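The pads go on a Tuesday-sized job and take a whole morning

March 2, 2023

I have been looking after the same pair of hand-held grippers since last June, and in that time I have become the sort of person who owns three kinds of isopropyl wipe and has opinions on all of them. My mother thinks I work in robotics. I mostly work in fingertips.

The grippers are what we call the Trenen pair, after the drawing they were built from. You hold one in each hand, do a job with them, and the recordings go off to teach the arm in the Varnum cell how to do the same job. The arm gets the glory. The grippers get dropped, and squeezed by people who have been told several times how hard to squeeze.

So, the pads. Each finger has a black pad with a fine texture on the inner face, and the texture is the whole point of it. When it wears, or fills up with whatever has been floating about the desk, things start to slide. It doesn't happen all at once. You get a week of people saying the gripper feels "a bit off", then somebody fires a glue stick across the room.

My rule is to clean at 200 grips and swap at 600. The counter is in the software, so there is no excuse for missing it, and I have missed it twice. Cleaning is a wipe, a soft brush along the grain, another wipe, and then leaving the thing alone until it has dried, a step I find almost impossible. Swapping is more of a production. The old pad has to come off in one piece or you spend your lunch break picking at the remains with a plastic spudger. The new one goes on with the finger supported from behind, because the first time I did it without support I bent the linkage and had to write an email about it.

Once both pads are on, I close the fingers slowly and look at the gap. It should be even from top to bottom. If it narrows at one end then one pad is sitting proud, and you may as well take it off now, as the arm will learn to compensate for it and you will be chasing the fault until retirement.
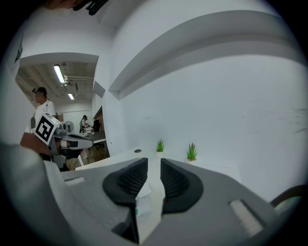 Jarlath Mulcahy

The view down the fingers is the one I spend my days with: two black pads nearly touching, a pale housing with a couple of paler patches on it, and everything straight in the building bent like a banana. The lens does that. You stop noticing after a month or so, and then you go home and find your own skirting boards suspicious.

The square black-and-white marker on the other gripper needs looking after too. It has to be flat and clean. A thumbprint across one corner is enough to have the tracking sulk, and the corner is exactly where a thumb wants to go. I print ours on matt stock, stick them down with a roller, and throw away anything with a bubble in it. Rafferty, who did this job before me, used gloss. I have forgiven him in stages.

Then there are the straps. Tighten them before a session and again 30 minutes in, when everyone has stopped concentrating and the grip has worked itself loose. The headsets want the same treatment, though people are better at mentioning those, a headset sliding down your nose being harder to ignore.

After any pad change I do a short check before I let the gripper near real work. Open, close, pick up a sheet of card, put it down, pick up something small and rounded, put that down as well. I do it 30 times and I watch the card more than the fingers. If it twists as it lifts, the pads are out of line. If it slips straight down, they want another clean. If it does neither, I sign the sheet and hand the gripper over with a short speech about squeezing.

The new pads from Triltden came this morning, in a box big enough for a pair of boots. They are slightly softer than the last lot, so my 600 may turn out to be optimistic. I have put one set on and started the counter again from nothing. The succulents on the desk are doing well, anyway.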